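Home | Vacancies | Venue hire | Contact

Kitchen and table assistant (part time), Meltwood

Meltwood is a shared kitchen and dining room that is hired out by the day for cooking classes, family meals and small parties. We are looking for one person to look after the tableware, lay the tables before each booking and put everything back in its place afterward.

The job is four shifts a week, and one of them is always Saturday. Shifts are in the morning or the evening, and you will get your schedule two weeks ahead. The starting date is in December.

Most of the work is at the tables and in the store room. We own more than 700 pieces of tableware, and hirers pick what they want from a list. You take the pieces out, check them for chips and marks, carry them through and set them on the table. When the booking is over you clear, wash, dry and shelve. Larger bookings come with a second assistant.

You will also put out the drinks and fruit. Bottled tea stands in a rack on the table, and fruit is washed before it goes out. Trays and folded cloths are kept within reach of the plates.

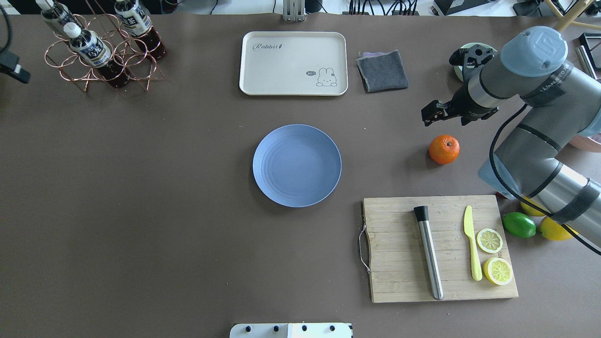
Tea in the wire rack, the rabbit tray, a blue plate and a tangerine.

We need someone who can:

– lift a full crate of plates and carry it up one flight of stairs
– stand for most of a shift
– read a booking sheet and lay a table from it without help
– write down breakages the same day
– talk politely to hirers who arrive early or want to change the layout

Experience in a restaurant or cafeteria is useful but we do not ask for it. Erdal Yalçınkaya runs the store room and will train you during your first two weeks. Training shifts are paid at the full rate. After that you report to Roy Birkett, who handles the bookings.

We provide aprons, gloves and a meal on every shift. Please bring your own closed shoes with a non-slip sole. There is a bike rack behind the building, and the bus stop is across the street – the last bus leaves after the evening shift ends.

To apply, send a short letter with your phone number and the days you can work. A resume is welcome, but the letter is what we read first. Tell us if you have any food allergies, as nuts and sesame are used in the kitchen. Applicants we would like to meet will be asked to come in for a paid trial shift. Letters can be left at the front desk or sent through the contact page, marked for Sinan Tokgöz.

Contact | © Meltwood | Back to top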